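6 Aug 2026

Marker task, teleop, bench 2. Carried on from the grasp tuning. Leader arm re-zeroed first thing, wrist joint was drifting again (told Heikki, he wants the Undano encoder swapped before October, fine by me).

Plan was 30 demos: grab marker, lift, hold over board, put back. No writing yet. Got 28 kept, two binned by me for bumping the board edge with the left finger.

Things noticed:
- grip closes too fast off the leader handle, easy to squeeze the barrel crooked. Halved the gain, much better after demo 19
- approach from straight above is best. Coming in sideways I loose sight of the fingertips in the wrist view and end up guessing
- glare on the board is bad under the Prircombe lights. Try with the left bank off

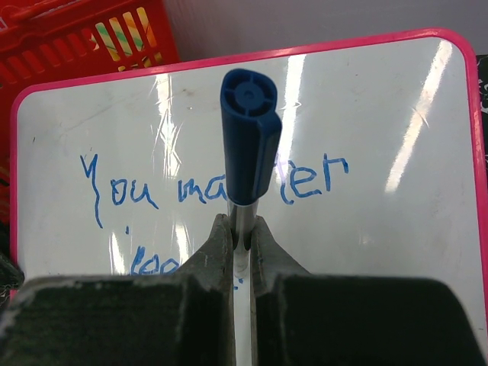 Wrist cam, marker in the grip cap up, "You matter" behind it.

Cap hides the middle of the word from this angle, so if we ever want the policy to look at the writing it needs the side cam too. Heikki reckons wrist only is enough for pick and place. Leave it for now but record both streams, disk is cheap.

Also the Somex logger dropped frames on one run, 119 in a row, no warning at all. Re-recorded that one. Need a check at the end of each episode that shouts if the gap is over a few frames. Kratochvíl script might already do it, look before writing a new one.

Next:
- same again with marker lying flat
- move start pose arond more, mine are all too alike
- Heikki to drive a set, his hands are slower than mine and we want the spread
- colour balance on wrist cam, lock it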